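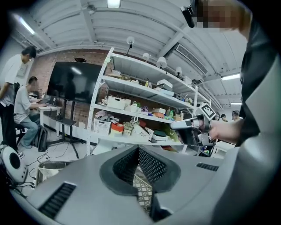 17/05/2026

Well, I've finally sorted out where everything is going to go in the big room, and I'm so pleased with myself I could burst. The brick wall stays bare! Driss wanted shelves along it (Driss Ghoneim wants shelves along everything) and I held my ground. I love that red-brown brick. It's the whole reason I said yes to the place, that and the rent, and I'm not covering it up with box files.

So the telly stays in front of it on the rolling stand. I do grumble about that stand. The legs splay out so far that I've caught my little toe on them twice, and I said a word in front of Lăcrămioara that I don't think she'd heard before. But you can push the thing wherever you want it, and at the old place in Gimatside the screen was bolted up so high we all went home with sore necks. The screen's big and black and shows you the whole room back when it's off, which I find a bit unnerving when I'm eating my lunch.

The white desk is next to it, and that's the bit I'm happiest about. It's a good plain desk, nothing fancy, and it takes a laptop nicely. The black stool is another matter. I sat on it for most of the morning doing the Brotora invoices and my back is telling me all about it now. It's fine if you're leaning in and typing for a few minutes, but you can't settle on it. I've seen a proper chair with arms in the Alaoui catalogue for 200 dollars, and the fancier one is 800, so I think we know which one I'm getting. Maybe in September if the Zokus job pays on time, ha.

Bags! I have to do something about bags. Everybody dumps theirs by the desk legs, me included, and then you go to tuck your feet under and there's a backpack in the way. Hooks by the door, I reckon. I bought a pack of 4 at the hardware store last week and they're still in the glovebox, so that's tomorrow's job if I remember to bring the drill.

Lăcrămioara thinks the room wants some colour and offered me her old green rug. I said I'd think about it. The floor already has that beige and brown pattern going on and I'm not sure the two would be friends, but she was so keen (and she'd already rolled it up!) that I'll probably give in and have it in a corner for a while.

Toast for tea, too tired for anything else. Must ring Mum back and find the tape measure.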